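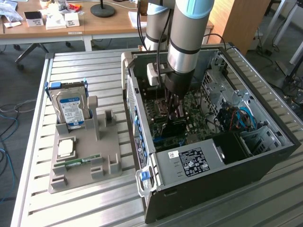

Figure 2. Gripper over the motherboard of the opened tower. The parts fixture, with hard drive, CPU and RAM module, stands to the left on the same table.

4. The Open-Day Demonstration

4.1 Setting and audience

The disassembly and assembly cell described in Section 3 was shown to the public during the Ristley open day on 2019-02-19. Attendance at the cell was 127 people. Most came in groups arranged by Kiltex and Pruletti, the two companies that take part in the project, and the rest were students and residents of the town who had signed up through the institute's front office. Visitors were admitted in small groups, and each group stayed for one complete session before the next was brought in.

The cell was shown in its normal working place in the Kwiatkowski Laboratory. We considered moving it to the entrance hall, where more people could have watched at once, but the calibration between arm, fixture and table would have had to be repeated, and the floor of the hall is uneven. The laboratory was therefore left as it is used on a working day. A line was taped on the carpet 800 mm from the edge of the table, and visitors were asked to stay behind it while an arm was under power.

Each session was led by Lena Czarnecka, who had also prepared the fixture used in the trials. A second member of staff held the enabling switch and did not speak to visitors during motion. This division of duties was required by the institute's safety office, and we recommend it to others. A presenter who is answering a question cannot be expected to watch the arm closely.

4.2 The task as presented

The work object was a desktop computer tower lying on its side with the side panel removed, so that the interior could be reached from above (Figure 2). The table surface is built from aluminum slats. The parts fixture was placed beside the tower and carries one position for each type of component handled in the study. The hard drive is held upright, the CPU rests in a square recess, and the RAM module lies lengthwise in a long slot. The fixture was 3D-printed in gray plastic.

For the open day, the full task sequence was shortened. A complete run as reported in Section 3 includes pauses for logging and a check of each grasp by the operator, and early rehearsals with colleagues from other departments showed that an audience without a technical background lost interest during these pauses. The shortened session kept the approach to the case, the transfer between case and fixture, and the approach to the fixture. Logging was left on so that the runs could be compared later with laboratory runs, but the operator check was made verbally.

Speed was held at the reduced setting used for teaching. Visitors from Pruletti, who handle returned office equipment every day, remarked that a trained worker would have finished the same steps much sooner. The presenter confirmed this each time the point was raised. The purpose of the cell is to study the handling of small and easily damaged parts in a crowded case, and the present speed is a condition of that study.

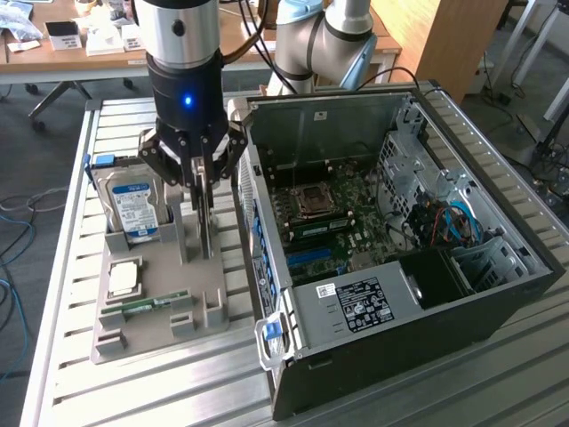 Figure 3. Gripper fingers lowered into the parts fixture, with a second arm behind. The CPU socket in the case is empty and its retention bracket is open.

4.3 What visitors asked about

A member of staff noted the questions put to the presenter, and these were sorted afterward by topic. The largest group of questions concerned the fixture. Many visitors had assumed that the arm would take parts from a box or from the bare table, and they asked whether the use of a fixture made the task too easy. The presenter explained that the fixture removes one source of error, the unknown starting position of the part, and leaves the others in place. A CPU must still be lifted without damage to its contacts, and a RAM module must still be brought to its slot at the correct angle.

The second group concerned the inside of the case. The cables near the metal drive cage drew attention in nearly every session. Several visitors asked why they had not been taken out before the demonstration. The project keeps them in place on purpose, as equipment received by Pruletti arrives in that condition and a cleared case would give results of little use to the company. The open socket was the other point to which visitors returned often. Those who had built a computer at home knew the retention bracket well and wished to know whether the gripper could close it. Closing the bracket is not part of the present task set.

Questions on safety and on employment were fewer than we had expected. Those on employment came mainly from the Kiltex group and were answered by the company's own representative, following an arrangement made before the event.

4.4 Written responses

At the end of each session visitors were given a card with five statements and asked to mark their agreement with each. All 127 visitors returned the card with every statement marked, which gave 635 ratings. The high rate of return is likely due to the cards being collected at the door before coats were handed back, and should not be read as a sign of unusual interest.

Agreement was strongest with the statement that the purpose of the work was clear. It was weakest with the statement that the visitor could tell, at each moment, what the arm was going to do next. Free comments on the back of the card support this reading. A number of visitors wrote that they could follow the gripper when it was over the fixture, where each part has its own place, but that they lost track of it once it moved over the case. Visitors standing at the ends of the line also reported that the arm blocked their view of the motherboard.

4.5 Changes made after the event

Two changes were made to the demonstration procedure as a result. The presenter now names each step aloud before the motion begins, using the same short terms that appear in the program. The viewing line has been redrawn as a curve, so that visitors at the ends face the open side of the case more directly.

No change was made to the fixture or to the gripper. The logs recorded during the open day are kept separate from the trial data and are not included in the results given in Section 5, as the operator check was carried out differently and the sequence was incomplete.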